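Golville issues safety notice on gripper release fault

November 1, 2019

Golville has issued a safety notice for the Asitz two-finger gripper after a fault found during bowl handling trials at its Prasudik site in August. Units 265 and 266 opened without a release command while holding polished steel bowls. No injuries were reported.

The fault was traced to the grip force reading, which dropped to zero for up to 300 milliseconds when a finger tip met a curved rim at an angle. The Yan controller read this as an empty grip and opened the fingers.

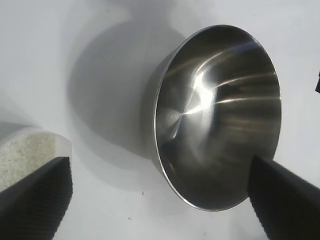

Action for operators

Stop all lifts of rimmed metal items until controller update 200 is installed. Keep hands clear of the fingers while power is on. Units that have dropped a load should be reported to Golville support with the controller log attached.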